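The Arms in the Mushroom Box

Carleen Lowther does not like being told that a robot can learn. She has said so to most of the people who share the workshop at Nomomstead, and she said it to me before I had my coat off.

"It can repeat," she said. "It can repeat with some slack in it. If you want to call that learning, go ahead, but I taught shop class for a long time and I know what a kid looks like when something clicks. I've never seen that on a motor."

She has still put most of her free evenings since January into a pair of robot arms. They stand side by side at the front of a small walled cell that she and Bjartur Toft put together out of aluminum extrusion, and the job they have been given is to deal with jars of peanuts: take hold of the jar, get the red lid off, tip the contents into a bag. Toft calls the project Skeven. Lowther calls it the box.

I had come because Toft wrote to me. His message said that a two-armed setup in a shared workshop could now do kitchen chores, and I have received enough messages like that to be wary of the word "now." I asked him what chores.

"Well, jars," he said.

Any others?

"Jars, mainly. We had it folding a dish towel for a while, but the towel usually won."

Toft is the more hopeful of the two, and he is careful with figures, which I appreciated. He keeps a log. When I visited it held 1344 attempts, going back to the first week both arms would hold a position without sagging. He counts an attempt as good only if the lid is off, the jar is still in the gripper and nobody had to reach in. By that measure, the last batch of 59 attempts produced 42 good ones. He offered this as a strong result. Lowther, who was sorting screws at the next bench, asked him whether he would eat at a restaurant that dropped his plate that often.

"It doesn't drop all of those," Toft said. "Sometimes it just stops."

"So the plate never comes," she said.

The walls are the part visitors ask about. Toft wanted plain gray panels. Kolbrún Vestergaard, who prints banners and shop signs at the other end of the building, had a storybook design left from a job that fell through, and she gave it to them for nothing. Toft worried that a busy background would confuse the software. Lowther thought that was the best argument for using it.

"If it can only find a jar in front of a blank wall, then it can't find a jar," she said. "My kitchen isn't blank. I told him, put up the mushrooms, and if it falls over, we've learned something for free."

Did it fall over?

"For two weeks it was hopeless," said Toft. "Then we recorded a lot more runs with the walls up and it came back. I wouldn't say it was the walls, though. We changed the finger plates the same month."

That sort of answer came up often. They change two things, the results move, and it is hard for them to say which change did it. Toft admits this is bad practice. He says that with a shared building and a few evenings a week, he would rather have a working cell than a clean experiment. I am less sure those can be pulled apart, and I told him so. He shrugged and went to check on a cable.
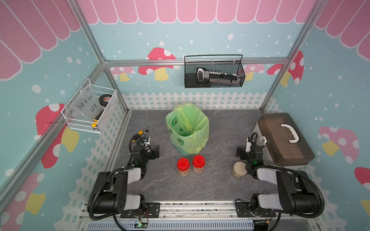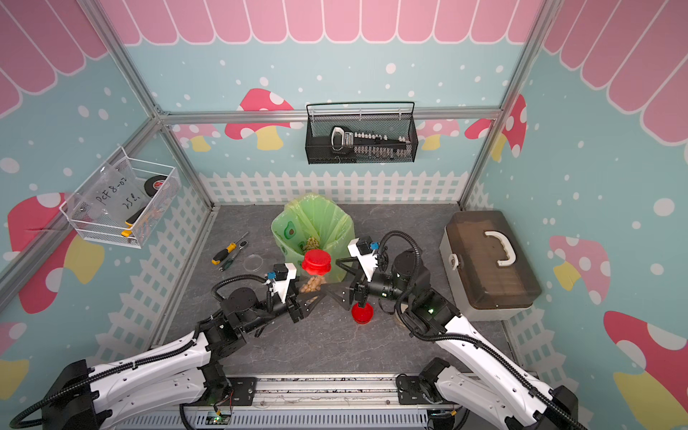 Two arms, jars with red lids, and the avocado bag in the middle.

Lowther's main complaint is with the hands. Her view is that people in this hobby spend their money on joints and computing and then finish the whole thing off with two flat fingers, as if gripping were a detail. A jar lid is a poor shape for two fingers. It is round, it is slick, and it needs to be squeezed and turned together, and the other arm has to hold the jar hard enough to resist the twist but not so hard that it creeps upward and pops out.

"Bjartur will tell you it's a data problem," she said. "More runs, more runs. I think it's a rubber problem. I would like somebody to spend 800 runs on rubber."

Toft, to his credit, did not argue. He said the pads they use came from Soriano, a small supplier they both like, and that the next ones would be softer. He also said that a lid tightened by a person with strong hands is beyond the arms, so the lids are all put on by Toft, gently. I asked if that was in the log. It was not. He wrote it down while I stood there.

To me this matters more than the score. A gently closed jar is a different task from a jar out of a cupboard, and anyone reading "opens jars" will picture the cupboard. Toft agreed that his message to me had been a bit rosy. He had been showing a clip to a friend, Valdemar Lauritsen, who builds fixtures for a living, and Lauritsen's first question had been how tight the lids were. Toft said it had spoiled his evening.

We talked for some time about what the thing is for. Toft has an aunt with bad wrists and he began with her in mind, but he no longer says that to people. The cell would take up her whole counter, and a rubber lid opener costs less than a sandwich. What keeps him at it now is the second arm. One arm was dull, he said. With two, they have to get along, and he finds that he will stay late to watch them do it.

Lowther's reasons were harder to get at. She rebuilt both base mounts and did most of the frame, and she squared it three times before she was satisfied. She will not hear the project called a robot helper. When I asked why she keeps coming, she said the extrusion was good quality and it would be a shame to waste it.

They plan to add a second kind of container next, something with a flip top, and after that Toft wants to try lids tightened by other people in the building, with each person's name in the log. Lowther has already volunteered. She says she intends to close hers properly.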